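Week 2: Where a town's water goes

Welcome back! Last time we followed rain into the ground. Now we get to the really fun part — aquifers that refill slower than we pump them. Our case is the Berrada basin, where 1,122 wells draw on the same layer of sandstone. 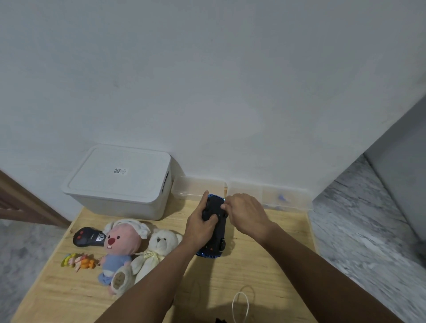
Recharge there takes 13 years from hilltop to well, so a dry winter shows up long after everyone has forgotten it. Isn't that wonderful to think about?

For Wednesday, read Mostafa Tawfik's chapter on the Sidum springs and sketch your own water budget (inflow, outflow, storage).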